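Indoor photos without flash, quick setup

Wrote this for Naomi Massawe who keeps asking, figured I'd put it up. Works on pretty much any camera with an M on the dial. Menus have different names, you'll find them.

What you need
Camera. Charged battery. Whatever lens you've got, kit zoom is OK. A plain 55mm or so that opens up wide is nicer.

1. Dial to M
Yes, manual. Don't panic, the camera still does the ISO for you.

2. Turn on Auto ISO
Usually under the shooting menu, sometimes hidden in the ISO button itself. Set the top limit. I go 6400 on my old body, higher if yours is newer. Grain is fine. Blur isn't.

3. Open the lens up
Lowest f number it'll go to. On a kit zoom that number climbs when you zoom in, so stay wide and walk closer.

4. Shutter speed
People sitting and talking, 1/125. Hands doing stuff, 1/250. Kids, 1/500 and good luck. If the ISO hits your limit and pics come out dark, drop the shutter one notch at a time and check the screen.

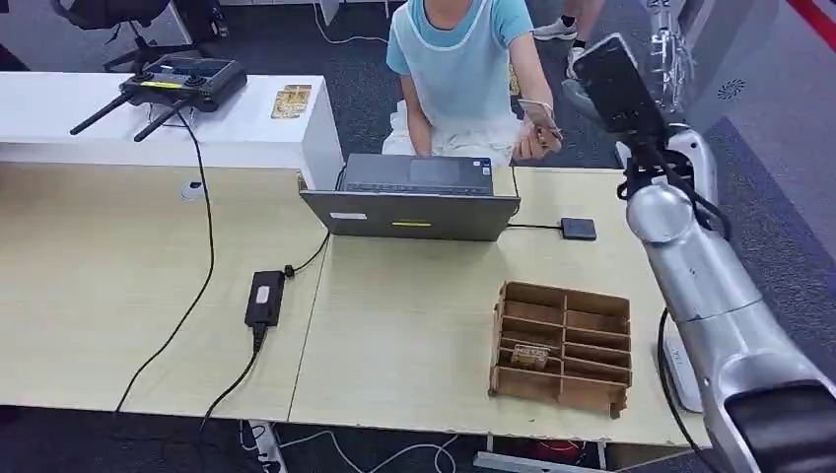 A small stack of cards, held out in the right hand.

5. Lights that flicker
Some tubes and cheap LEDs leave stripes across the picture. Colour goes funny from one shot to the next too. Look for anti-flicker in the menu and switch it on. No such setting? In Australia try 1/100 or 1/50, that matches the mains. Canada, 1/60 or 1/125. Electronic shutter makes it worse so go back to mechanical.

6. White balance
Auto is OK if there's one kind of light. Window plus ceiling lights, it wanders. Do a custom one: sheet of white paper where your subject is, fill the viewfinder with it, take the shot, pick it under Custom WB. Takes a minute. Do it again if you change rooms (I always forget).

7. Focus
Single point. Put it on the thing that matters. Face if there's a face, hands if it's about the hands. Eye detect is great untill somebody turns around.

8. Shiny stuff
Plastic, glass, foil. Bright bits blow out first and you can't get them back. Turn on the blinking highlight warning. If the blinkies are only thin little streaks leave it. If it's whole patches, dial exposure comp down to -0.7. On some bodies comp doesn't work in M with Auto ISO, check yours. Or just step sideways, the reflection moves when you do. 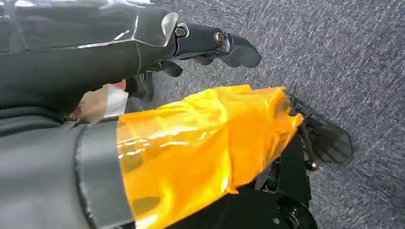
Bright streaks along the folds of clear plastic, dark grey underneath.

9. Raw or JPEG
Both if your card has room. Mwangi Mutiso shoots JPEG only and his look good, so don't let anyone tell you off for it.

10. Save the lot
Most cameras let you store all this as C1 or U1 on the dial. Do it now before you forget. Note that white balance may or may not save with it, depends on teh camera.

Problems
Everything soft: shutter too slow, see step 4.
Everything orange: step 6.
Stripes: step 5.
Battery dead by lunch: turn off the wifi.

Will add a bit on bounce flash when I get mine back from Godfrey.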